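Seit October-Schluss, also seit wir den Hauskreis wieder bei uns am Küchentisch haben, fragen mich ständig Leute, wie ich das mit der Vorbereitung hinkriege. Also gut, ein paar Haushaltstipps für einen Abend mit Bibel und Suppe!

**Die Suppe.** 700 g Kartoffeln, 600 g Möhren, 3 Zwiebeln, alles schon mittags schnippeln und mit Wasser bedeckt in den Topf. Gekocht wird eine Stunde vorher, dann riecht die ganze Wohnung danach, und die Leute kommen gleich ganz anders rein. Püriert wird bei mir erst nach dem Eingangslied (ja, das ist laut, aber dann sind wenigstens alle wach).

**Kerzenwachs.** Auf Stoff: Löschpapier drauf, lauwarm bügeln, Papier öfter wechseln. Auf Glas hart werden lassen und mit einer alten Plastikkarte abschieben. Nie mit dem Messer, meine Glasplatte hat davon einen Kratzer fürs Leben.

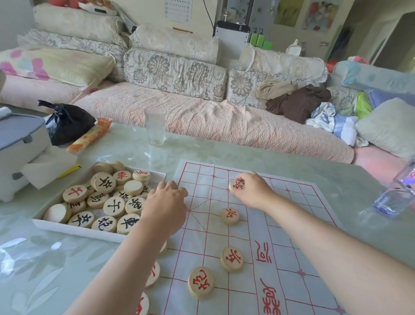
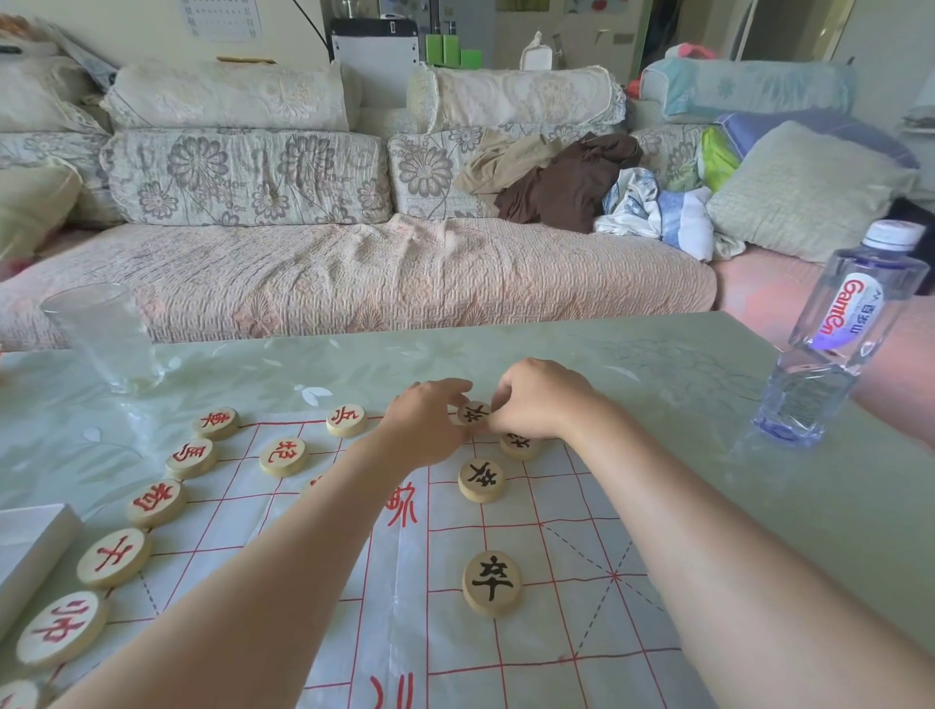
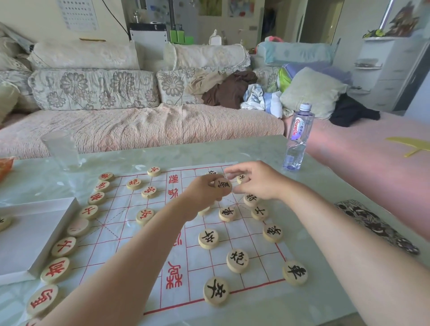
**Bibeln und Liederhefte.** Die stehen bei mir in einer flachen Kiste neben der Tür, Rücken nach oben, damit man sie im Vorbeigehen greifen kann. Gewellte Seiten lege ich über Nacht zwischen zwei Bögen Küchenpapier und packe den dicken Atlas obendrauf. Bei losen Blättern ist es mühsamer, die rollen sich an den Rändern gern hoch, so wie das Spielbrett auf dem ersten Bild oben an der Kante. Da hilft Gegenrollen, ganz locker, und dann ebenfalls ab unter den Atlas! Die Hefte mit Eselsohren bügle ich inzwischen sogar, niedrigste Stufe, ohne Dampf, Backpapier dazwischen.

**Losungskärtchen.** Ha-rang Bang aus unserer Gruppe hat mir beigebracht, die Verse auf dünnen Karton zu schreiben und in einem Schraubglas zu sammeln. Jeder zieht eins zum Abschied. Fettflecken gehen mit etwas Speisestärke raus: draufstreuen, ein paar Stunden liegen lassen, abpinseln.

**Stühle.** Wir haben 4 gute und ansonsten Hocker. Filzgleiter drunter, sonst hört man beim stillen Gebet jedes Ruckeln. Vor dem Aufkleben die Füße mit Spiritus abwischen, dann halten die Dinger auch.

Und den Abwasch lasse ich an solchen Abenden einfach einweichen, heißes Wasser, ein Löffel Natron, Deckel drauf. Der ist morgens auch noch da.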